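Section 2. Preparing the Trullel Hard Case for First Use

This section covers unpacking, fitting the foam insert, checking the seal, and closing the case for transport. Complete all steps in the order given. Keep the packing materials until the seal check has been completed.
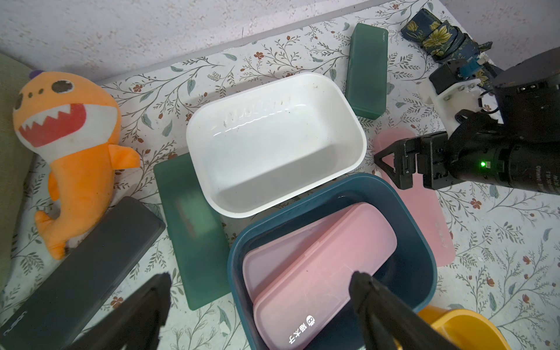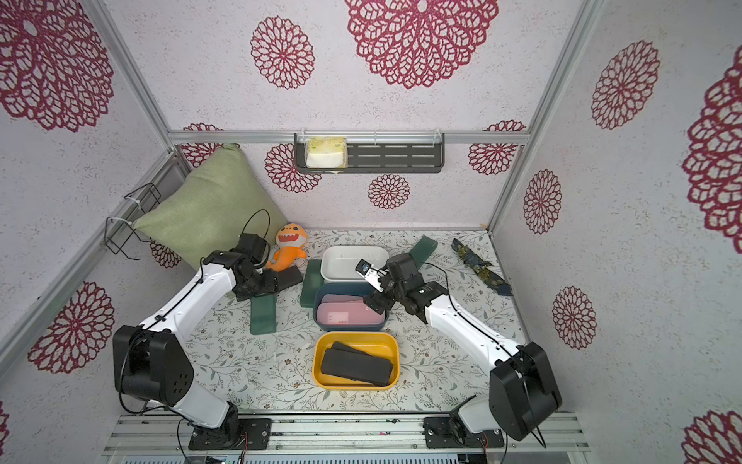
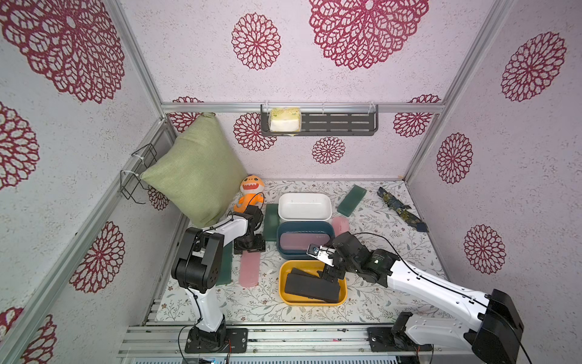

2.1 Before You Begin

Confirm that the following items were supplied:

Trullel case, with handle and two latches
Foam insert, upper and lower halves
Lid gasket (factory installed)
Pressure valve cap
Packet of gasket lubricant
Registration card

If an item is missing, contact the Mistuton parts desk before continuing. Inserts made for the earlier Samir case are slightly narrower and must not be used.

2.2 Fitting the Foam Insert

1. Place the case on a flat surface with the latches facing you.
2. Release both latches and raise the lid until it stops. Do not force the lid past the stop.
3. Wipe the interior with a dry cloth. Remove all grit from the corners.
4. Set the lower half of the foam in the base with the cutouts facing up. The notched corner goes at the left rear.
5. Press along the edges until the foam sits level with the molded line.
6. Press the upper half into the lid. The adhesive tabs are optional and are needed only if the case will be stored upright.

Note: New foam may have a slight odor. Leave the case open overnight in a ventilated room before storing instruments with leather or cork parts.

2.3 Checking the Gasket

1. Run a clean finger around the full length of the gasket. It should lie flat in its channel with no twists.
2. Apply a thin film of the supplied lubricant. Do not use petroleum jelly or cooking oil.
3. Close a strip of paper in the lid at each latch and pull gently. The paper should resist.
4. If the paper slides out freely, reseat the gasket and repeat step 3.

CAUTION: The case is not watertight while the valve cap is loose or missing. Tighten the cap by hand only. Pliers will strip the thread.

2.4 Closing and Transport

1. Close the lid and fasten both latches at the same time.
2. Fit a padlock through each reinforced eyelet if required by the carrier.
3. After any flight, or after a change in elevation of more than 3,000 feet, open the valve one full turn, wait 10 seconds, and close it before releasing the latches.

Do not load the case beyond the weight shown on the base label. Stacking is permitted only with cases of the same size.

2.5 Care and Replacement Parts

Rinse the exterior with fresh water after exposure to salt or sand. Inspect the gasket after about 4,000 openings, or sooner if cracks are visible. Replacement gaskets and blank foam are listed in the Neltarmont accessories catalog under Hard Cases. Engraved badges are attached at the factory and cannot be transferred to another lid.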